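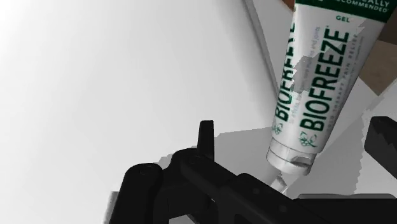 仿真画面里，黑色夹爪与一支Biofreeze凝胶管。

周日我去凑了个热闹，Flastach的开放日，上午9点开门，我到的时候门口已经排起队了（早饭都没来得及吃，后悔）。签到台的姑娘说预约了500人，我看走廊里那个挤法，信！

今年的重头戏放在二楼，是他们跟Kundier一起做的抓取演示。先看大屏幕上的仿真，再到隔壁看真机。我本来以为仿真这一段会很闷，结果在屏幕前站得最久。画面是贴着夹爪看出去的，一支白底绿字的凝胶管斜躺在那儿，透明的盖子冲着夹爪这头，管身上的字有几处糊成了灰块。旁边一个小朋友大声问“它是不是没加载完”，全场都笑了，讲解的工程师也笑，说贴图确实还要修，不过他们这阵子更操心的是夹爪该从哪个角度下去。

他说软管这类东西比盒子难伺候，捏重了会变形，捏轻了又打滑，所以要先在仿真里反复试。这套场景他们内部叫Carretero，到开放日前一共跑了883轮，换着位置和朝向摆。我问成功率多少，他摆摆手说等整理好了再公布，嘴挺严的。

真机那间屋子小，一次只放一小拨人进去，我排了53分钟，腿都站酸了。轮到我们这拨，还能自己挑一样东西放到台面上让它抓，我挑了包纸巾，有点欺负机器的意思，哈哈。

楼下Clulbridge也摆了个摊位，主要给学生讲怎么自己搭一个简单的仿真场景，讲义免费拿，我去晚了，只剩最后几本。想去的朋友不用急，主办方说12月还有一场，报名照旧走官网，真机体验那部分会改成分时段预约，到时候应该不用像我这样干站着了。停车场很小，建议坐地铁。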